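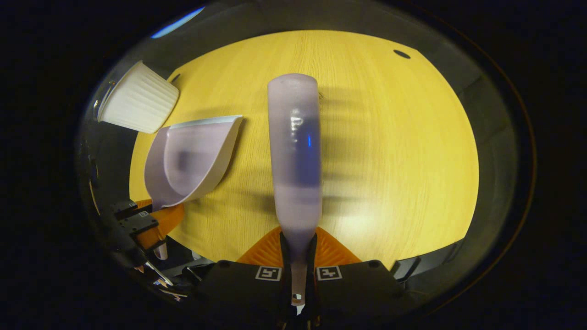

I went to the Nilleo open day on 22nd March expecting to be sold something, and I was, though it took them longer than I thought. Nilleo fills bottles for other people. Shampoo, dish soap, fabric softener, whatever the customer ships in by the tank. The plant sits behind a tile warehouse at the end of a road with no sidewalk, and the sign for visitor parking points at a hedge.

There were 23 of us on the morning tour. Our guide was Duyên Ngô, who works in planning and talks fast, and she had clearly been told to get the word "refill" into every room. The big claim this year is that the company is moving its customers over to bottles that come back, get washed and go out again. A poster in the lobby says 2,598 households have signed up for the trial. I asked how many of them had sent a bottle back. She said she would find out. I gave her my email address.

The filling hall was the best part and I would have been happy to stay there. It is loud, it smells of fake pine, and you watch from a raised walkway behind glass that needs cleaning. One line was running and the other had its covers off. Nghĩa Bùi, a line mechanic, came up to answer questions and was easily the most useful person we met. He told us that thin soap foams if you fill it too fast, that changing from a scented product to an unscented one eats most of a shift, and that he would not put a returned bottle on his line today if you paid him. The necks get scratched and the caps stop sealing. Duyên moved us along after that.

The wash room turned out to be a room where a washer is going to be. It has a drain and some tape on the floor. We were told the machine arrives in May. I have been on enough of these visits to know what a date like that is worth, but maybe I'll be wrong.

Lunch was in the canteen. Decent noodle soup, bad coffee. Trinh Mạch from sales gave a talk with slides, and one of them put the savings from reuse at 14 percent. Savings of what, compared with what, over how many trips per bottle? The slide didn't say. A man behind me who runs a small laundry asked whether the trucks bringing the empties back were included, and she said the number was "indicative." He wrote that down and underlined it.

We each left with a paper bag holding a pen, a leaflet and a sample of hand soap in an ordinary throwaway bottle.

Would I go again? For the filling hall, yes, and to hear Nghĩa talk. As proof that the refill plan works, the day gave me very little. No word yet on my question about the returns.

Parking is free. Wear closed shoes, they do check.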